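Storage & Tidying > Small bins with lids, yay or nay?
Saturday, July 13, 2024

sivow_21
Big tidy-up this week and I'm loving it! Small stuff now goes in little cream plastic boxes, one by the power strip, and the pink-and-white cloths live in a fabric bin under the desk. I've got two more boxes coming. 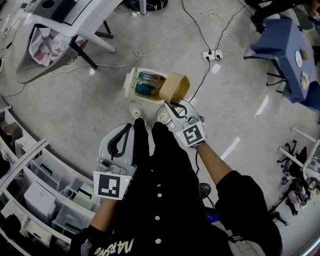
Next job is the cables – I want them off the floor by the weekend's end. Clips or a sleeve?

Prutton
Sleeve! But skip lids. You'll stop putting things back.

drulldale
Disagree, lids keep dust out. I've had mine since April and still use them daily. What about the wall?

sivow_21
White shelves, several levels, and they hold a ton!
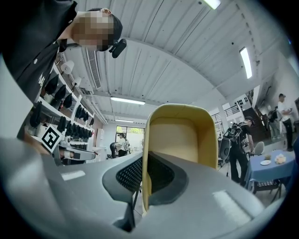 Shelves on the left, white wall behind

Prutton
OK, those shelves are great. Still no lids for me – open trays all the way.

drulldale
Label the boxes at least.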